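Folding on the big table: a conversation with the woman behind Bollholm's linen room

I had been told to come to Bollholm after lunch, when the ironing is done and there's a chance of getting a chair. Even so, the woman who runs the linen room was still at it when I arrived, shaking out a pile of dark work shirts and talking over her shoulder before I had my notebook open. She has been teaching people to fold for 12 years, first out of her own laundry at Kastwood and now here, and she asked me to leave her name out of it because her sisters would never let her hear the end of it.

"Mum did the washing for a guest house," she said, when I asked how it all started. "So there were always sheets, always. I could do a fitted sheet by the time I was seven and I thought everybody could! Then I moved into a share house and saw what people did with theirs, just rolled up in a ball at the back of the cupboard, and I thought, oh dear."

The classes grew out of a favour for a neighbour who was moving house, and then the neighbour's daughter wanted to learn, and so on down the street. Last year she had nearly 600 people through, most of them for a single afternoon. Some bring their own baskets. One fellow brought a suitcase and asked her to watch him pack it.

She is firm on the matter of surfaces. "You want it big and you want it covered. A bare tabletop is slippery, and a shirt slides off the minute you turn around to get the next one. Put a cloth down, a plain colour, something a dark shirt will show up against - and then you can see your edges. I picked a green in the end. I'd had white before that and it showed every bit of lint."

And dark clothes, she says, are the hardest to learn on. Navy in particular. You lose the seams in it, and a sleeve can be tucked under the body without your noticing until the whole thing comes out lopsided. Her method is to get hold of the top edge in two places, lift the garment clear of the table and let it hang for a moment before laying it down. "Let the weight do the work. People want to start smoothing straight away, and they're smoothing over a crease that's still in there underneath."

Navy cloth over the green, bunched, held up and spread out:
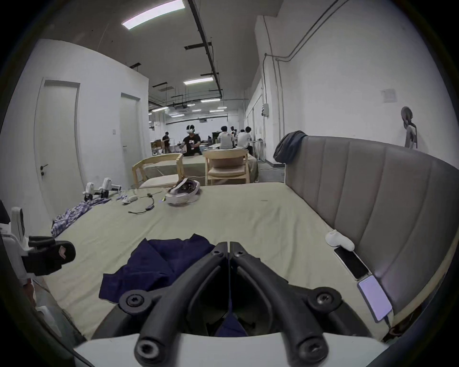
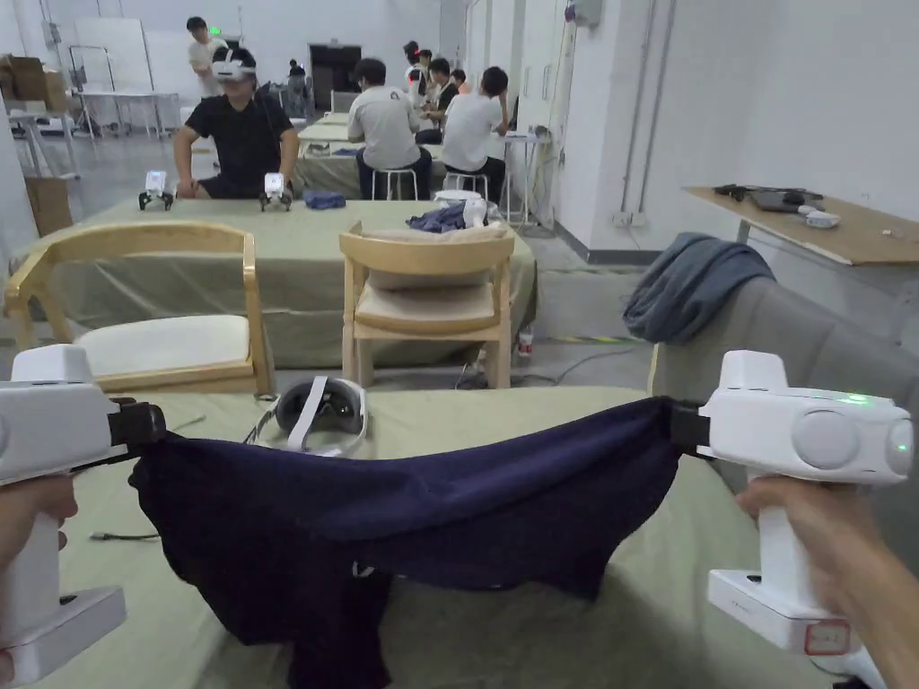
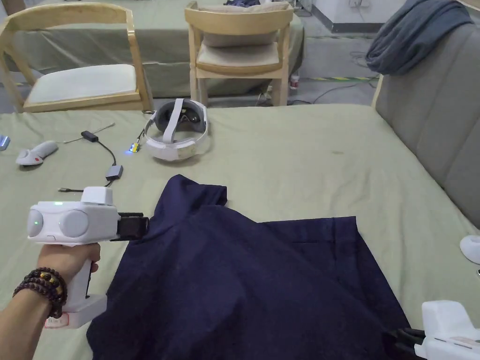 "After that it's only patience," she went on. "Get the body flat first and worry about the sleeves second. I tell people to leave the little creases alone, they'll go when you fold, and if they don't, well, you're going to wear it anyway."

I asked whether she folds everything at home. She laughed for quite a while. Tea towels, yes, in thirds, the way her mother did. Socks she has given up on, and the plaid pyjamas go in the drawer however they land. Her husband does the towels and does them wrong, and she has decided after all this time to be grateful and keep quiet about it.

There is a second room at Bollholm she'd like to have shelved by October, with space for 9 more people, and she's been out to Arnel to look at timber. She had views on the timber too, mostly about knots, and on what they wanted for delivery, but by then the kettle had boiled and she was already reaching for the next shirt.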